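Search the notebook Search

Budget notes, bench 2 -- June
Renato Dagdag
2 min read

Order has to be in before end of June or the money goes back to the pot. Writing down where I got to so I don't redo the sums again.

Left to spend: 2000. Had hoped for more but the Enriquez bench took its share first.

Fingers. Want spares for both arms, same black pointed ones. Clukico quotes 834 for the set, four fingers plus screws. Jokcombe does a softer pad version, cheaper, but they wouldn't tell me how the pad is fixed on and I'm not buying glue. Leaning Clukico.

Cable guides. We keep talking about this and never buy it. The loop over the top of the left gripper is ok till the wrist turns a long way, and on the right side they just hang off the table. Clip-on guides, both arms, 248 from Jokcombe. Yes. Put it on the list.

Table. Two tables shoved together was meant to be temporary. One single top, same footprint, came back at 1448 from Hornisbridge, delivery extra. Can't do that AND the fingers. Seam hasn't hurt us in the can and coaster work so far, so table waits. Ask if they'd hold the price till fall.
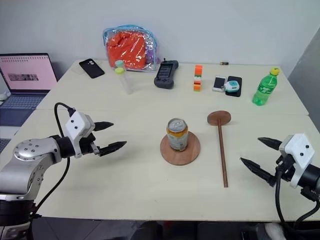 So that's fingers + guides = 1082, leaves 918. Do not spend it all on one thing!!

What I'd want from the rest, no order:
- second set of objects. Handle stuff especially, the wooden paddle is the only long thin thing we've got and I'd like three or four diffrent lengths
- more coasters, a couple of sizes
- bin with a lid for the objects
- spare gripper cable, at least one. Clukico lead time is up to five weeks so order it with the fingers, same shipment

Phones -- keep using old ones, no budget line for that. Same for the game controller.

Still open: does the Clukico price include the calibration block or not? The pdf says both on different pages. Emailed 3:40pm, no answer yet. If it's extra then the coasters and the bin come off first, cable stays.

Also need a code for the guides, purchasing bounced it last time becuase I put them under furniture. Try "robot accessories".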